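Thread on where our student manipulation project has got to this term. Long, mostly for whoever picks it up after us. 1/14

Project name is Plidik. Two of us on it, me and Taras Maksymiv. He does the grasp side and the controller. I do data, labels and the evaluation script. 2/14

The task is scoop and pour with granular material. Input is a short written instruction, output is arm motion plus gripper open/close. The bowl is the source, a cup is the tool, and one of the jars on the table may be named in the instruction or may just be in the way. 3/14

Why granular: a rigid block is either picked or not picked. With grains you get a fill level, a spill and a residue, so a run can be scored on a scale. It also shows up small wrist errors that block stacking hides completely. 4/14

Grasp first. A thin-walled cup deforms before the gripper reports much force. Default closing force left a crease in the wall, and once creased the cup rotates in the fingers as soon as it is loaded. We now close to a set width and ignore the force reading. 5/14

Closing width is set per cup type and stored in the config next to the cup name. If you swap cups and forget to edit it, the run will still start. Taras has a check for this on his branch, not merged yet. 6/14

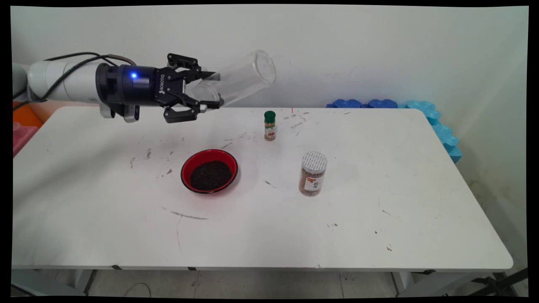
Cup held on its side above the red bowl, spice jars to the right.

Tilt is the parameter that costs us the most time. Mouth too high and the rim skims the surface. Too low and it pushes a ridge of grains over the far side of the bowl. The usable band is narrow and shifts as the bowl empties. 7/14

First version used a fixed tilt. Current version reads the surface height at the start of each run and picks the tilt from a lookup table. A learned policy should make the table unnecessary. It hasn't so far. 8/14

Data: 3,589 episodes recorded up to October. We threw out every episode with a dropped frame in the wrist stream, then filtered again for wrong instruction text. Do the text filter first. It is much cheaper and we did it in the wrong order. 9/14

Evaluation is 38 held-out instructions, each with its own object layout. We log grasp, scoop and pour separately. One success figure per run told us nothing about where it failed, and most of the failures sit in the scoop. 10/14

Labelling was done in Clikley. Fine for segment boundaries, awkward for anything continuous. Fill level went into a spreadsheet by hand and gets joined on episode ID. If you do this, pad your IDs with zeros from the start. 11/14

Open problem one: transparent cup against a pale wall. Depth drops out over most of the cup body, so pose comes from the gripper position plus a fixed offset. That holds until the cup slips, and then every later step is wrong by the size of the slip. 12/14

Open problem two: similar jars. "The jar with the green cap" resolves well. "The small jar" resolves badly if the bigger one is nearer the camera. We are adding 1,000 instruction variants with relative size terms and retraining on the same episodes. 13/14

Config files and the evaluation script go in the course repository once the paths are cleaned up. The tilt table will be there too, with the units written down this time (degrees, wrist frame). Questions about the controller to Taras, anything about labels to me. Solomiia Dovhaniuk 14/14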